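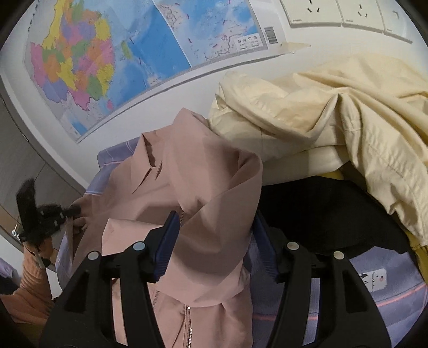 Planning a budget for hand-held grippers is mostly a work of counting small things before the seller counts them for you. I prepared such a budget for our group at Storutholm in January, and I made several mistakes which I will try to spare you. Our task was handling of clothes, so my advice is for soft objects; if you plan to pick up cups or boxes, your list of spare parts will be shorter. Look at the pink jacket between the blue pads: the teeth of the zipper come right next to the rubbing surface, and the pads have ribs. I did not think about zippers at all when I wrote my first table. I had one line for "grippers" and one line for "other".

Step 1. Write down the task before you open any catalog

Take one sheet and write what the operator must do with the gripper. In our case it was: lift, spread, straighten the collar, close the zipper, fold. For each action note whether it needs one gripper or a pair. Almost all actions with a jacket need a pair, one to hold the cloth and one to move it. This decides your quantity, and the quantity decides everything else.

Also write how many hours in a day the tools will be in use. A gripper which is used for one hour and a gripper which is used for a full shift are not the same purchase, even if it is the same model.

Step 2. Ask for the price of a complete set

We asked for offers from Nenis and from Merden. The first offer looked much cheaper, until I saw that it did not contain cameras, mounts and cables. When I asked both companies for the price of one station that is ready to work, the Nenis offer was $706 and the Merden offer was only a little higher, with delivery included.

Please send the same questions to every seller, in the same order:

Is the camera included, and is it already mounted?
What is the price of one pair of finger pads?
Are the pins in the joints sold separately, or only with the whole arm?
Who pays for the shipping if a unit must go back?
How long is the offer valid? (Ours was valid for 90 days.)

The question about the pins seems too detailed, but do not leave it out. The arms are linkages, and the play in a linkage begins at the pins. One of our sellers could only replace the complete arm, and this changed my calculation for the second year.

Step 3. Make a separate line for parts that wear

Pads are consumables, like printer paper. Put them in the running costs and not in the equipment costs, or you will have to ask for permission each time. I budget two spare pairs of pads for each gripper, and for work with metal zippers and hard buttons I double it.

Clothes are also a cost. We wanted different fabrics, thick and thin, with collars, pockets, labels and fasteners of different kinds, and we bought them second-hand. In the first table I wrote $700 for garments and thought it was too much. It was not too much. A coat with a flap, a zipper and a button gives more work than a pile of plain shirts, but such a coat also costs more.

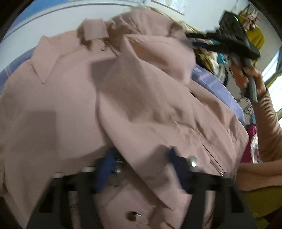
Step 4. Calculate the people

One operator can hold two grippers, or two people can work on one garment. The second way is more comfortable for big coats, but then you pay two persons for one recording. Write both variants in the table and compare the cost of one hour, and not only the cost of the tools. Add time for training. I planned one day and we needed three.

Step 5. Keep a reserve and write what it is for

Our financial department does not like the word "reserve" alone. My colleague Bartosz Grabowska suggested to name the expected events: a broken cable, a lost mount, a gripper that fell on the floor. After this the line was accepted without discussion.

Step 6. Order one set first

If the seller allows it, buy one set, use it with your own material for a few weeks, and only then order the rest. Ask that the price stays the same for the second order and get this in writing. The Cheetham office ordered everything at once and had to change all the mounts later.

Last updated: Jul 3, 2025. The prices are from our own offers and do not include tax.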